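## 7. Cable Snag and Wall-Contact Stops at the Bin

This section covers protective stops that occur while the arm is inside the pick bin. It applies to Pikar cells running Hulitz controller software with a metal bin on a tabletop. For stops that occur in free air, see Section 6. For gripper faults with the arm clear of the bin, see Section 8.

### 7.1 Symptoms

The fault shows up in one of three ways.

| Code | Panel text | Usual cause |
|---|---|---|
| P-17 | Joint torque deviation | Cable pulled tight or caught on the bin rim |
| P-22 | Tool contact, lateral | Finger or rod touching a bin wall |
| P-23 | Tool contact, vertical | Finger pressed on a block or on the bin floor |

P-17 is the most commonly misread of the three. The panel reports a torque deviation at the wrist, and the natural response is to clear the stop and raise the torque limit. Do not do this. A cable under tension loads the wrist in the same way a collision does, and a higher limit lets the arm keep pulling until a connector or the cable jacket fails.

P-17 can also appear late in a run. The cable bundle creeps a little with each wrist rotation, and a cell that ran clean for 300 picks can stop several times in the next 20.

> **Caution:** Never clear a P-17, P-22, or P-23 stop from the remote panel. Go to the cell and look at the arm first.

### 7.2 Before You Start

You will need:

- The enable pendant
- A 4 mm hex key
- Two hook-and-loop cable ties, 200 mm or longer
- A flashlight
- The cell log sheet

Only one person may hold the pendant. Anyone else at the cell stays outside the marked floor line until step 6 is complete.

> **Warning:** The brakes hold the arm after a protective stop, but the gripper may still be under air or motor load. Keep hands out of the bin until the gripper has been released or isolated. A block held at an angle between a finger and the bin floor can spring out when the finger opens. Wear eye protection.

### 7.3 Recovering the Arm

1. Press the emergency stop on the pendant. Confirm that the panel changes from **Protective Stop** to **Emergency Stop**.

2. Write down the code, the joint angles, and the pick count before touching anything else. The Hulitz software keeps the code but discards the joint angles at restart.

3. Look over the cable run from the upper arm to the gripper. Check for:
 - a cable pulled straight with no slack at the wrist
 - a loop hooked over a joint cover
 - a connector hanging by its cable
 - a cable between the arm and the bin wall

4. Look into the bin from the side opposite the arm. Find out what the gripper is touching. Use the flashlight if the near wall is in shadow.

5. If a cable is trapped, do not pull it free by hand. Go to step 6 and move the arm off it.

6. Release the emergency stop, select **Manual Reduced**, and hold the enable switch at its middle position. Jog the tool straight up in the base frame, 5 mm at a time, for the first 50 mm.

 *Note:* Do not use tool-frame jogging here. With the wrist tilted, "up" in the tool frame can drive the finger sideways into the wall.

7. If the arm stops again within the first 50 mm, release the enable switch and press the emergency stop. The cable or the finger is still caught. Follow the brake release procedure in Section 9.4, with a second trained person supporting the arm.

8. Once the gripper clears the rim, jog it away from the bin to the service position. Press the emergency stop, isolate the gripper supply, and apply the lockout tag.

### 7.4 Checking for Damage

With the supply isolated, inspect the parts in the order given.

1. Run two fingers along each cable from the last fixed point to the gripper. Replace any cable with a nick, a flat spot, or a stiff section. Do not tape over a damaged jacket.

2. Check that every connector is fully seated. Hand-tighten threaded collars, then turn them one-eighth turn more. Do not use pliers.

3. Check the joint cover for cracks. A scratched cover can stay in service. A cracked one cannot.

4. Check each finger for bending. Lay a straightedge along the inner face and reject the finger if light shows through.

5. Check the bin itself. Confirm that the clamps are tight and that the bin has not moved from its reference marks. A lateral contact can shift a bin by several millimeters without leaving any obvious sign.

> **Note:** Scuffs on the bin floor are normal wear. A fresh gouge is a sign of vertical overtravel and should be entered in the log with its position.

### 7.5 Correcting the Cable Run

Most repeat P-17 stops are cleared by re-routing. The aim is enough slack for full wrist rotation, without leaving a loop that can reach the rim.

1. Remove the lockout tag, restore power, and jog the wrist to its minimum rotation limit with the arm at the service position. Press the emergency stop.

2. Gather the cables at the wrist and fit the first tie behind the last joint. Leave it loose enough for the cables to slide.

3. Fit the second tie higher on the arm. Set the free length between the two ties to 300 mm.

4. Release the emergency stop and rotate the wrist slowly to its maximum limit in **Manual Reduced**. Watch the cables through the whole travel. If any cable goes tight, stop and add slack in 10 mm steps.

5. Lower the gripper to pick depth at each bin corner in turn and check the clearance between the cables and the near wall. Keep at least 25 mm at every corner. The corner nearest the arm base is usually the worst.

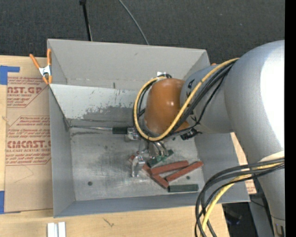
6. Tighten the clamp screws on the cable bracket with the hex key and mark the cable position with a paint pen.

### 7.6 Setting the Wall Margin

P-22 stops that continue after the cable run has been corrected point to a wall margin that is too small, or to a bin model that leaves out something attached to the gripper. Rods, sleeves, and fittings that stick out to the side must be included in the tool envelope.

1. Open **Cell > Bin > Keep-Out**.
2. Measure the widest point of the gripper assembly from the tool center line, including any side-mounted parts.
3. Enter the measurement as **Tool Radius**. Do not round down.
4. Set **Wall Margin** to 17 mm for bins with straight walls. For bins with a sloped inner wall or an added panel, measure the usable opening at pick depth and enter it separately under **Floor Area**.
5. Save, then run **Dry Trace** at reduced speed.

### 7.7 Return to Service

Run 84 picks at half speed with an operator at the pendant. If no stop occurs, return the cell to full speed. If one P-17 occurs, repeat 7.5 from step 2. If two occur, leave the cell in **Manual Reduced**, tag it, and report it to Cleturgate service with the joint angles recorded in 7.3.

Inspect the cable run again after 1,180 picks — or at the next scheduled check, if that comes first.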